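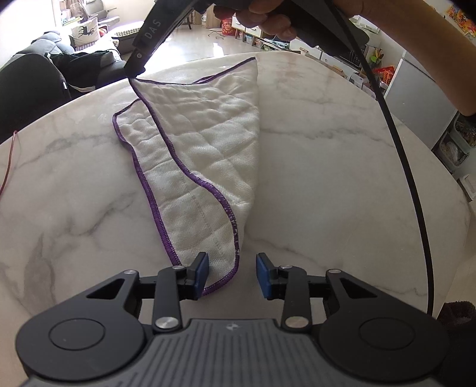 Filtirley Quilted Cloth, white with purple edge

Sold singly or in packs of 5
Made by Stekton for Frota Household
In stock — usually sent out the next working day

The Filtirley is an everyday cloth for the kitchen and bathroom. It is woven, quilted into squares and finished with a purple overlocked edge. We have sold it longer than anything else in the household range, and most of our orders for it come from people who already have a few and want some more.

It is 100% cotton, including the filling. There is no printed pattern and no label sewn into the corner. The hanging loop was dropped from the range in May last year, when we changed the edging thread. If you need a cloth with a loop, look at the Platon tea towel instead, which has one on the short side.

What it is used for

Most people use it for drying up and for wiping down worktops and tables. It is thick enough to stand a warm dish on for a few minutes, but it is not an oven cloth and should not be used to lift anything straight from the oven or the grill. Some customers keep one under the dish rack to catch the drips. It will also line a drawer or a tray for glasses.

It does not work well on windows. The quilting leaves lines on the glass, and a flat cloth does a better job.
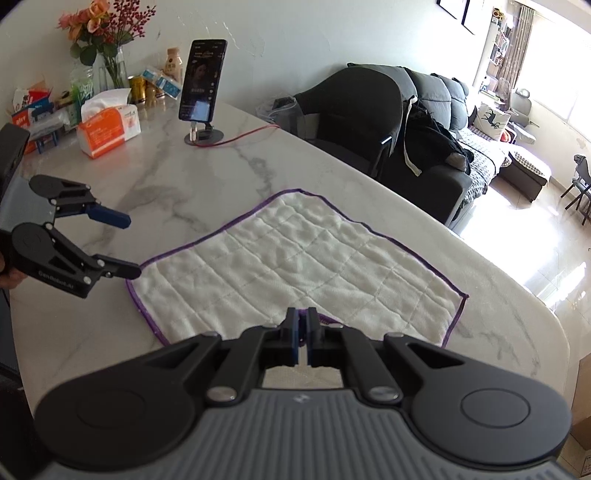

Filtirley cloth in white, purple edge binding on all sides

Details

Fabric: 100% cotton, woven
Filling: cotton
Weight of fabric: 297 grams per square metre
Pattern: quilted squares
Edge: purple overlocked thread
Hanging loop: none
Pack sizes: single, pack of 5
Sold by: Frota Household

Before first use

Wash the cloth once before you use it. New cotton has a finish on it from the mill and will push water about until this has been washed out. Two washes are better if you want to use it on glasses straight away.

The purple thread can give off a little colour in the first wash. Put new cloths in with dark items or on their own. We have had no complaints about colour after that, provided bleach is kept away from the edge.

Washing and drying

Wash at 40 degrees for normal use and 60 degrees if the cloth has been used on anything greasy. Leave out the fabric softener. It coats the cotton, and a coated cloth will not take up water properly. If you have already used softener, a couple of hot washes without it will usually bring the cloth back.

The cloth can be tumble dried on low. On a line it takes longer than a plain tea towel, as the filling holds water, so hang it by one full side and not over a rail in a double layer. Pull it square while it is damp. It will shrink slightly in the first wash, mostly along its length, and then settle.

Do not iron it. Ironing flattens the quilting and the cloth is less use afterwards.

The edge

An overlocked edge is made by wrapping thread over the raw side of the fabric as it is trimmed. It is thicker than a turned hem and bends easily, and it will stand a good deal of washing. If a thread works loose, snip it close with small scissors. Pulling it can undo a length of the edge. A loose end can be held with a few stitches in ordinary sewing cotton.

Which colour should I order?

The purple edge is the one we keep in stock all year. Grey and green edges are made in smaller runs and are listed on their own pages when we have them. The cloth itself is the same in each case. Several cafes order two colours and keep one for tables and one for the kitchen — a sensible way to do it if more than one person is cleaning.

Delivery and returns

Delivery is charged by weight and shown in the basket before you pay. Orders of more than 3 packs go by courier and will need someone in to sign for them. Smaller orders go by post.

Unused cloths can be returned within 30 days. Please send them back unwashed. If an edge comes undone within the first few washes, send us a photo of it and we will replace the cloth. You do not need to return the faulty one.

Trade orders

We supply guest houses, cafes and holiday lets. Trade prices start at ten packs, which can be split between edge colours where we have the stock. Contact Hala Hamdy on the trade desk for a price list or a sample cloth. Please give your business name and delivery postcode when you write.

Also in this range

Platon tea towel, flat weave, with loop
Platon glass cloth
Filtirley oven mitt, single
Stekton floor cloth, undyed

Page last updated 06/01/2018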